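Category: List archive > Home & Household
Reading time: 2 min
Print this message | E-mail this message

Subject: Re: Joining two tables for the April supper
From: Florêncio Guerreiro

On 14th December Maëlys Marchal wrote:

> I've been reading up on seating for the supper and I'm sold on
> pushing tables together. The Plurholm ones come in white and the
> catalog says two of them "become one surface." We could seat 15
> down each side of the hall and never need the old round ones
> again. Can we order before the price goes up?

Maëlys, I'd slow down. I have eaten at a lot of tables that had become one surface. My glass has usually found the spot where they hadn't.

I don't doubt they look good in the catalog. Everything is level in a catalog. The floor at Brallthorpe drops toward the kitchen door, and I'd like to hear how a pair of tables stays flush on that once people start leaning on them.
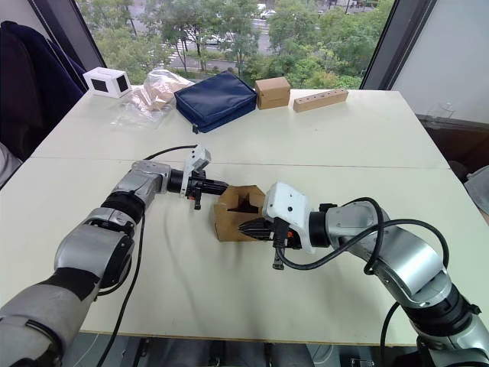 Two white sections, with the seam straight across.

A straight seam is the easy part. What I'd ask the seller is what holds it shut. Justent sold us clips for the last set, and after two suppers we were back to folded napkins under the legs. The cloth hides the gap, sure, and then somebody sets a gravy boat on it.

As for the price going up, Parri told us the same thing about the chairs. We waited 10 weeks and paid what was on the first quote.

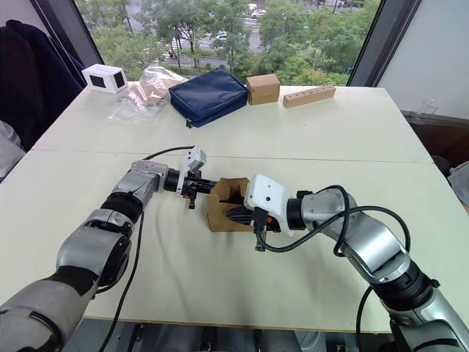 White tops joined, small open carton between the arms.

I also don't follow the seating numbers. You've got 15 to a side, but the last plan I saw had 27 people total, and a few of those only come for dessert. The round tables handle that fine. They're ugly and they weigh too much, I'll give you that.

If you still want to try it, ask for one pair on loan and set it up by the kitchen door, full water pitchers and all. I'll bring the level. Until then I'd vote no on ordering.

Florêncio

Print this message | E-mail this message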